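A day at the Wulladex weaving open house

I came home with sore thumbs, a crooked little basket, and more questions than I left with!

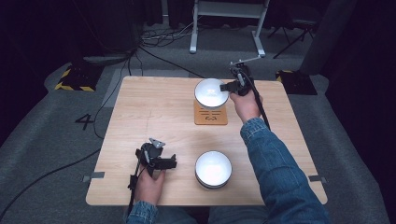 Wulladex is a craft school and workshop in a former grain store, and every May it opens all its rooms to anyone who wants to come in and watch, ask, or have a try. I teach an after-school craft club, so I'd had my eye on this for two years and finally made it. The doors opened at 9:30 and I was there at 9:15, which tells you something about me. You get a paper map, a name sticker and a strip of dyed reed to tie around your wrist. On the table there were white bowls and a square cork coaster with dark lines and a little face-like design on it, and I liked that coaster so much that I drew a quick copy of it on the back of my map. It would make a great first pattern for the younger kids, all straight lines and one simple shape.

The first room is for plant materials. I had expected bundles of willow and maybe some rush, but there were 193 labeled samples hanging on the long wall, from cattail and sweetgrass to banana fiber, date palm, split oak, and a kind of sedge I had never heard of. You are allowed to touch every one of them. Some are so soft you could sleep on them and some will take the skin off your knuckles (the split oak, mostly). Each tag says when the plant is cut, how long it dries, and whether it needs soaking. I spent far too long in there and had to hurry to catch the first demonstration.

That was coiling, at 10:30. The teacher worked with pine needles and waxed thread and talked the whole time without once looking down at her hands. She started with a bundle thinner than a pencil, wrapped it, bent it round on itself, and stitched each new row into the last. Her big tip was to feed in new needles a few at a time, before the bundle feels thin, so the coil stays the same width all the way around. I have been adding mine in clumps for years. No wonder my bowls look like they swallowed something.

After that I went upstairs to the Eltis Room, which holds the school's collection. There are 435 baskets, mats, trays and fans on open shelves, and they are grouped by what they were made to do. So all the carrying baskets stand together, wherever they come from, then the winnowing trays, then things for catching eels and crabs. I loved this. You can look at three fish traps from three different coasts and see the same clever funnel opening in all of them, where the fish can push in but the points close up behind it. I kept thinking what a good lesson that would make – give the children the problem first, let them sketch an answer, and then bring out the traps.

Lunch was in the yard. Lentil soup, flatbread, very good plum cake. Bring cash, the card reader wasn't working.

In the afternoon I had booked the hands-on session, the Kumarasinghe workshop, named after the family studio that first ran it there. Groups are kept to six, and we each made a small square basket in plaited palm. You begin with a flat mat, over one and under one, and pull it snug as you go. Then you fold up the sides, and this is where it all went wrong for me. The corners have to start at the middle of each side of the mat, so the basket sits turned from where you think it will be. I folded mine in the wrong place, undid it, folded it again, and at last felt it click into shape. What a feeling! The rim is still a bit wavy and one corner leans, but it stands up by itself and it is holding my paper clips as I type this.

Some notes if you go next year:

The hands-on session costs $6 and fills up early. Sign up at the front desk before you look at anything else.

Wear sleeves you can push up. Damp palm drips down to your elbows.

The stairs to the Eltis Room are steep, but there is an elevator at the back, past the dye kitchen.

The dye kitchen itself only runs until 2:00. I missed it and I'm still annoyed – people were walking around with gorgeous onion-skin golds all afternoon.

The shop sells Standero practice kits, with cut strips, clips and a printed guide. I bought two for the club. The strips are paper, so there is no soaking, and they come in four colors, which makes it much easier for a beginner to see which strip goes over and which goes under.

We tried the first kit in club already. Most of the group finished a flat mat in one session and two of them went straight on to a basket. Next time we'll do corners, and I plan to draw the fold lines on in pencil first.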